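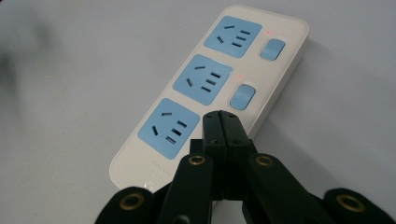
6 September 2022
Wadano, switch task – perception and approach planner

Picked up where Chinyere left off with the socket and switch detector. Goal for the day was to stop the planner choosing the wrong switch when the hand is low over the strip.

Detector first. Sockets and switches on this strip are both light blue with rounded corners, and the old colour threshold merged a switch with the panel beside it whenever the exposure drifted. Replaced it with the contour step from Nava and a check on aspect ratio. The panels come out square, the switches come out as rectangles, and the merging has gone on all the recorded approaches I replayed.

Indicator lights are a worse problem. We use the red dot above each switch to read its state. The glow spreads on to the white housing and the blob centre moves with it, far enough that the lower light was twice assigned to the wrong switch. Tried a tighter saturation limit: fixes the centre, loses the upper light at distance. Left the limit where it was and took the brightest pixel in the blob instead of the centroid. Good enough for state, not for position. Nothing downstream should use it for position. Calum, please check that Gruvorik doesn't.

Occlusion. With the fingers closed and beside the nearest panel, the gripper hides most of the housing where a further switch could be. The tracker was treating "not seen" as "not there" and dropping the slot from the map, then renumbering the rest. That explains the wrong target in run 7. Changed it so that a slot under the gripper mask is held as unknown and keeps its index until the hand has moved clear. The mask comes from the joint angle and needs redoing for the open pose. At the moment it is only right with the fingers shut.

Strip axis is now fitted from the long edges of the housing and not from the panel centres. The fit was biased towards the nearest panel, which fills more pixels than the others. Diagonal placements no longer flip end for end.

Planner timeout raised to 800 ms. It was failing on the first query after start-up and passing on the second, so this is probably the cache and I have only hidden it.

Replays: 3 failures left. 2 are the dark blur in the upper left of the view being picked up as an obstacle. It has no depth return, so filter on that. The other one I can't reproduce.

To do
– mask for open fingers (me)
– depth filter on obstacles (Chinyere)
– rerun the March recordings with the Wisberg branch before merging
– log slot index and state together, currently in separate files with different clocks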